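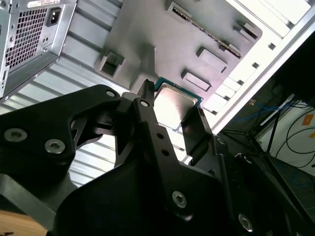 Desktop processor with metal heat spreader, at the open case.

Jalcombe Refurbished Desktop Processors - Tested, Graded, Ready to Install

Home > Parts > Desktop > Processors

Price: from $32
Availability: in stock at Skendton warehouse
Condition: used, grade A or grade B
Sold as: processor only, no cooler

About this product

With this page we offer used desktop processors which come out of office computers. Many customers write to us that their old desktop is still good, only a little slow, and they do not want to buy a new one. In many such cases a better processor of the same family is the most simple upgrade, and it costs much less than a new machine.

All processors on this page have a green circuit board and a silver metal heat spreader on the top side. The heat spreader is the part which touches your cooler, so we clean it very carefully from old thermal paste. Small scratches on the metal are normal for a used part and they have no influence on the cooling. We do not polish them away, as polishing can make the surface uneven.

The grades

Grade A: the heat spreader is clean, with light marks only. The printing is fully readable. No marks on the edge of the green board.

Grade B: there are visible scratches on the heat spreader, or the printing is partly worn. Small marks on the edge of the green board are possible. The contacts have the same quality as grade A, we make no difference there.

We do not sell a grade C. If a processor does not pass, it goes to recycling.

How we test

Every processor is installed in a test desktop in our workshop in Skendton and runs for 8 hours under full load. We check all the cores, the memory channels and the built-in graphics, if the model has it. After this the processor is taken out, cleaned, and put in a plastic shell. The shell goes in a small box with the test sheet. Please keep the test sheet, we ask for the number on it when you want to make a return.

Which one fits in my computer?

Before you order, please look up three things: the socket of your mainboard, the list of supported processors from the mainboard maker, and the BIOS version. The socket alone is not enough. Two processors can have the same socket and still one of them will not start in your board.

Please think also of the power supply. In small office desktops the power supply is often weak, and a processor with higher consumption can be too much for it. You find the watts on the label of the power supply. If you are not sure, send us the model name of your computer with the order form and we will look for you. We answer normally on the same day before 4 in the afternoon.

What is in the box

1 processor, in plastic shell
1 test sheet with number
1 small tube of thermal paste, enough for two uses
1 cleaning cloth

The cooler is not included. You can use your old one if it is allowed for the consumption of the new processor. If not, please see the Reddy low-profile cooler on our cooling page. It fits in most slim cases, but please measure the free height first.

Installing

Shut down the computer, switch off the power supply and pull out the power cord. Lay the case on its side so that the mainboard is flat on the bottom and you have good light from above. Remove the cooler slowly. When it sticks, turn it a little left and right, do not pull strongly.

Open the lever of the socket and take out the old processor straight up. Hold the new one only at the edges. Find the small triangle in one corner and compare it with the mark on the socket. Then let it down without any pressure. It must lie flat by its own weight - if it does not, take it out and look again at the direction. Close the lever, put a small amount of paste in the middle of the heat spreader and mount the cooler. Do not forget to connect the fan again.

At the first start the computer can need a little longer than usual. On some boards you will see a message that a new processor was found, and you have to confirm it.

Shipping and returns

We ship from Skendton. Orders to Pultorham and the near area can be collected at our counter there, free of charge. For other addresses the shipping is calculated in the cart.

You can return the processor within 32 days. It must be in the plastic shell and without bent or dirty contacts. Thermal paste on the top is no problem, we clean it here.

Warranty is one year for grade A and six months for grade B. Damage from a wrong installation is not covered, but please write to us anyway, sometimes we can help.

Larger quantities

For schools and offices we can prepare sets of the same model. At the moment we have roughly 169 pieces of the most asked models in grade B. From 4 pieces of the same model you get a lower price, it is shown in the cart. For very large orders please ask first - we must check if all of them can be from the same stepping.

Related products

Reddy low-profile cooler
Jalcombe thermal paste, small tube
Jalcombe used desktop memory, tested
Plastic shells for processors, empty

Stock list last updated in January. Prices without shipping.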